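Ticket 233 - Kitchen sockets, first floor, Plorcombe
Opened by: Kendra Pelletier
Status: Closed
Priority: Normal

10 April, first entry

Hello Mervin, me again I'm afraid. The sockets along the back of the kitchen worktop have gone off and the rest of the room is fine (lights on, fridge humming, kettle on the side wall perfectly happy). It went while I was doing cheese on toast in the toaster oven, and I'd put two slices in the ordinary toaster as well because I was feeding more people than I'd planned for. There was a click from the cupboard by the door and that was that. No smell, no smoke, nothing hot to the touch on the front of the plugs.

I've had a look in the cupboard and one switch is down, third from the left. The label says "worktop" in somebody's lovely handwriting. I haven't touched it yet as you told me off last time!

Reply from Mervin Lapointe

Thanks for leaving it alone. Please unplug everything on the back wall first, then push the switch up firmly and tell me if it stays.

Kendra

Unplugged the lot, pushed it up, it stayed. Phone charger works in all 3 sockets, so that's cheering. Then I plugged the toaster in by itself and ran it through with no bread - fine. Unplugged that, ran the toaster oven by itself for 14 minutes, also fine, and nicely hot by the end of it. So each of them behaves when it's alone and I'm starting to think they simply don't get on.
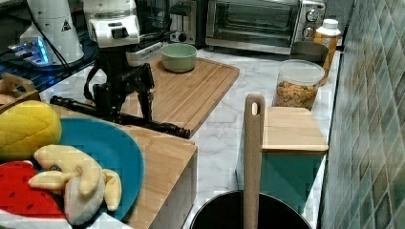
The other thing I wondered about was crumbs. I tipped the toaster out over the sink and you would not believe what came out of it, it was practically a loaf. The oven was better, but there was a strip of old cheese stuck down near the door which I've got off with a damp cloth and a lot of muttering. Everything was unplugged while I did this, before you ask.

I tried the pair together again after that, both going at once, and it clicked off after 3 minutes. Same switch. So cleaning hasn't cured it, but I do feel better about the toast.

Mervin

Were they both in the same extension lead?

Kendra

Ah. Yes. It's the white Handimby one that lives behind the bread bin, and there was a fan heater on the end of it too, down by the floor, which I'd completely forgotten about. Mrs Desjardins from upstairs lent it to us in the cold snap and it's been quietly ticking away ever since. I feel a bit silly now.

Mervin

Take the heater off altogether. Put the toaster and the oven in separate wall sockets and don't use the lead for either. Try again and let me know.

Kendra

Done, and both have just run together right through a full go of toast and a tray of oven chips. The switch hasn't budged. I've given the heater back and put the lead in the drawer with a note on it.

Could you still have a look at the left-hand socket when you're next over from Osdale? It's a bit loose on the wall and wobbles when you pull a plug out. It was like that before, so no rush - any time before the end of May is fine.

Mervin

Will do, I'll bring longer screws. Closing this one and opening a new ticket for the loose socket.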